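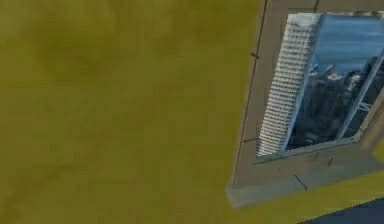

Paid testers wanted - home helper robot, sim stage and then real kit
Drunport Robotics, Stusdale
Casual / short contract. Work from home for the first part, on site for the second.

We need 22 people to try out the Majimbun before it goes on sale. Majimbun is our home helper kit: one arm on a wheeled base, a charging dock, and the practice software that comes with it. You run it in the software first, in made-up rooms, and tell us where it gets stuck or where you do. Then some of you come in and do the same jobs with the real one.

No robot background needed. Really. We have plenty of people here who know robots and they've stopped noticing what's annoying.

What you'd be doing

Part one, at home. You get a login and a list of jobs. Drive to the window, look out, turn round, come back. Find the cup, pick it up, put it on the bench. Open the drawer. Some are dull and some are fiddly. You steer by the robot's own view on your screen, so you'll want to be ok with a picture that tips and swings a bit. If you get motion sick from games please think about it before you apply, two people had to drop out last round.

After each job there's a short form. What you tried, what the robot did, how cross you were. Plain words. Please don't write "n/a" in every box, we do read them.

Part two, on site at our workshop in Mendstead. Same jobs, real kit, with one of us in the room. You'll also unpack one from the carton and set it up from the printed booklet, no help from us unless it's a safety thing. The booklet is the bit we're most worried about to be frank. It's been rewritten twice and still loses people at the dock.

Hours and pay

Part one is 14 hours all up, spread over three weeks, whenever suits you. Nights fine. Sessions are best kept under an hour.
Part two is one full day, 6 places only, picked from the part one group. Lunch is on us, parking is free behind the building.
Paid at the casual rate in your agreement, which we send before you start. Travel to Mendstead paid on top. Payment goes out at the end of each part, not per session, so please dont email after the first one.

You'll need

- A laptop or desktop from the last 5 years or so. Tablets wont run it, sorry
- A mouse. Trackpads work but you'll hate it
- Decent home internet
- To be 18 or over and allowed to work here
- To be able to write a few clear sentences about what went wrong

Good to have, not a must

- You use a stick, a chair or a reacher at home, or you look after someone who does
- You've put together flat-pack furniture and have opinions on the instructions
- You're left-handed (we're short on these every time)
- English isn't your first language. The booklet has to work for you too

Not for you if you work for another robot or appliance maker, or live with someone who does. You'll sign a form saying you won't post screenshots or talk about the kit until it's out.

What we keep

The software records your steering, the robot's view and the time each job takes. It doesn't use your webcam or mic. On site we film hands and the kit, and faces are blurred after. You can pull out at any point and get paid for the hours you've done. Ask and we'll delete your recordings.

Known problems, so you don't have to report them
Robot drifts left on long straight runs. The far view out the windows is low detail, leave it, that's on purpose to keep things fast. Sound cuts out after you pause. Camera tilt sometimes doesn't re-centre when a job restarts, press R.
Anything else, tell us, even if it seems small or you think it was your fault.

How to apply

Email the testing desk with "Majimbun tester" in the subject line. Tell us:
your name and suburb or town
what computer you've got
which hand you use
the last gadget you sent back to the shop and why

That last one matters more than a resume. No resume needed, no cover letter. A few lines is plenty.

Part one starts in July. Places get filled as good applications come in so don't sit on it. Everyone gets an answer either way, might take us a week or so, we're a small team and half of us are packing cartons.

Questions about access, pay or the form you sign go to Melati Liem, user testing lead. Workshop is step-free with an accessible toilet. Phone is best before 10 am, after that she's on the floor with the kit and can't hear it ring.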